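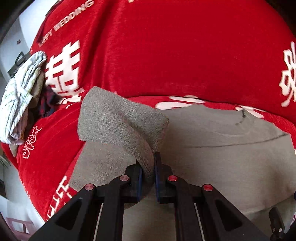
Flikov makes a hand-held gripper kit for teams that teach robots to handle soft goods. We started in Nivevbridge with 6 people and one product, and the product is still the same one, much improved. Laundry is where most of our customers begin. A gray knit top on a red blanket looks simple enough, but the fabric bunches between the fingertips and the folds change with every grasp, so we do a lot of our own testing on clothes and bedding in ordinary homes.

The standard kit is called the Handetti. It has two fingers, comes with spare pads and a carrying case, and takes eight minutes to set up. We also rent kits by the month and run a one-day training course at our workshop – lunch is included.

Remo Trummer founded the company and still checks each kit before it ships. To date we have delivered 208 kits to 132 customers. Repairs are done in-house, next door to the Fashola building, and most are finished within six working days.

For prices or a loan kit, use the contact form or call the workshop.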